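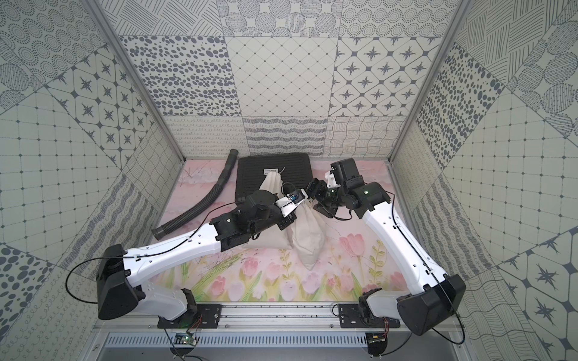
Lerthorpe Opens Cloth Bag Program to Households and Small Shops

LERTHORPE - The Amitero textile cooperative announced in April that its drawstring bag program, previously limited to member stores, will be open to households and small retailers throughout Lerthorpe. Under the program, known as Birnora, customers receive cloth drawstring bags for storing and carrying dry goods, linens, shoes and small household items, and may return worn bags for repair.

The program will begin with an offering of 100 sets. Each set contains 3 bags in cream cloth and a printed care card. Sets may be collected from the Amitero counter on the ground floor of the Saludo building, where returned bags will also be accepted.

"Many homes in Lerthorpe already keep a drawer full of bags that no longer close properly," said Kerubo Mohamedi, program director at Amitero. "We would like people to bring those bags to us as well. If the cloth is sound, the cord can be replaced, and the bag can go back to work."

Amitero developed the current bag after a trial with 60 households. Participants asked for a wider opening, a cord that could be pulled with one hand, and a base broad enough for rice, beans and other loose goods. The cooperative adjusted the pattern twice during the trial. The side seams were moved, and the channel that holds the cord was made deeper so that the cloth gathers more evenly when the bag is closed.

Bags sent in for repair will be checked at the seams, at the cord channel and along the base. Most repairs are expected to take 7 days. Owners should empty their bags and turn them inside out before returning them. Bags that have held oil, paint or cleaning products cannot be accepted. A bag that is beyond repair will be cut down for patches, and its owner will be offered a replacement at the member price.

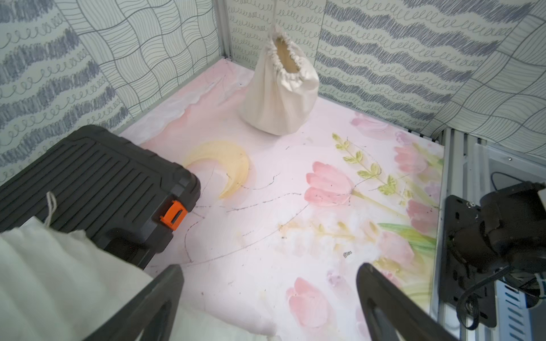 Nhung Lục said that the wider opening was welcome, but that she would have preferred a choice of sizes from the start, as a single pattern does not suit both a week's flour and a handful of dried herbs. She asked the cooperative to consider a narrow bag for kitchen shelves.

Amitero has confirmed that a smaller pattern is under review. No release has been set for it, and the present offering will be completed first. Suggestions on size, cord length and closure may be left in writing at the counter.

Retailers taking part in Birnora may order bags plain or with a sewn label. Orders for labeled bags must be accompanied by the exact wording required - shop name, contents or both - and will be filled after plain orders. Stores that already belong to the cooperative do not need to register again, and their existing accounts will remain in place.

The Saludo counter will be open from 10 a.m. to 4 p.m. on working days. Repair tickets should be kept until the bag has been collected.

Contact: Amitero Press Office, Saludo building, Lerthorpe | Copyright Amitero. All rights reserved. | Back to top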